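Share 14 Comments 2

The planner that wouldn't commit

Elgate, mid-morning, and the log window is scrolling faster than anyone can read it. Task in the queue is short. Put the bread on the plate. The software has been asked to do this all week and still finds new ways to think about it.

The stack is called Sirow. Three parts, more or less. Perception finds the things. A planner works out a path. A small controller at the bottom turns the path into joint commands and complains when it gets a bad one. Most of the complaining, lately, has been about the planner.

Trouble is timing. Perception sends a fresh estimate of where everything is every 200 milliseconds. Planner wants 800 to finish a decent path. So by the time it has one, the world has been redrawn four times, each version a hair different from the last, and the old code threw its work away and started over. Every time. On a bad run it would replan right up to the timeout and never send a single command.

The fix in the September build is dull and kind of lovely. Planner now keeps its path unless an object has moved more than 14 millimeters from where it was when planning started. Anything under that gets treated as jitter. The last bit of the approach is handed to a quick local correction that doesn't replan at all, just nudges.

Glare is the other headache. Shiny dishes throw a bright spot and the segmentation model used to bite a hole out of the mask there, which dragged the center off to one side. Place target goes with it. Munro, the labelling tool, got a new brush for exactly this, so whoever is annotating can close the hole and tag the patch as reflection. Slow work. Helps alot.

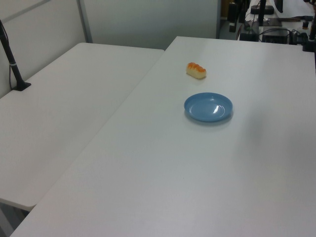
Toy bread roll and blue plate on the table, with a bright glare spot on the dish.

Next on the list is Brovberg, the replay viewer, which steps through a run with the planner's rejected paths drawn in gray over the one it picked. Half built. Crashes on long logs. People at the desks use it anyway, becuase the alternative is reading timestamps in a text file.

Still open: what to do when two objects move at once. The threshold is checked per object right now and the team wants it checked on the gap between them.

We use cookies to improve your reading experience. Accept / Manage settings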